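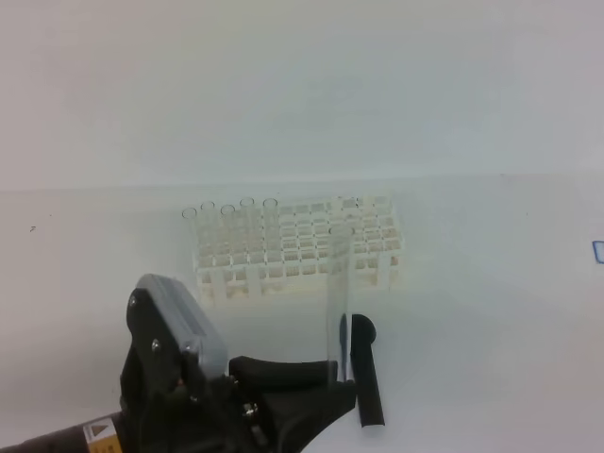

Five glass test tubes in a white rack.

I caught up with Tane Tawhiri over a pot of tea, two weeks after he finished the Korkell Ridge loop, and he still had tape on one heel. "It's 42 miles and I'd call maybe half of it trail," he told me. "The rest is you and a compass and a lot of wet grass."

I've done the first bit myself, up from Toremance to the saddle, and I remember it being plenty (I turned around and went for pie!). Tane set off at five in the morning with a light pack, a bivy bag and way too much cheese. He had the valley to himself until the Mustura footbridge, where he stopped to fill his bottles and change socks.

"I should have stopped longer," he said. "The climb out of there is horrible. It's all loose rock and you keep seeing a top that isn't the top."

He slept just below Guo Pass, or tried to. The wind came up after dark and he spent most of the night holding the bag shut with one hand. I asked if he'd thought about bailing. "Oh, at three in the morning I'd have sold my boots for a ride home. Then it got light and I could see both lakes, and I was fine again."
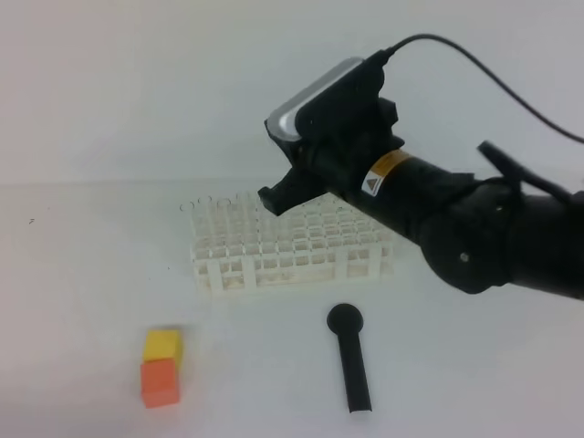
Rhys Sutcliffe reckons the loop goes better the other way around, with Guo Pass done on the first afternoon and the long grassy ridge saved for tired legs. I put that to Tane and he made a face.

"He's probably right about the ridge," he said. "But then you come down that loose rock instead of going up it, and my knees say no thanks."

So what would he change? Poles, for one thing, and less cheese. He'd also carry the paper map where he could reach it, because he missed the turn by the sheep pens and lost 80 minutes in a bog. He's going back in July, weather allowing, and he's asked me along as far as the footbridge. I've said yes, and I've started breaking in new boots.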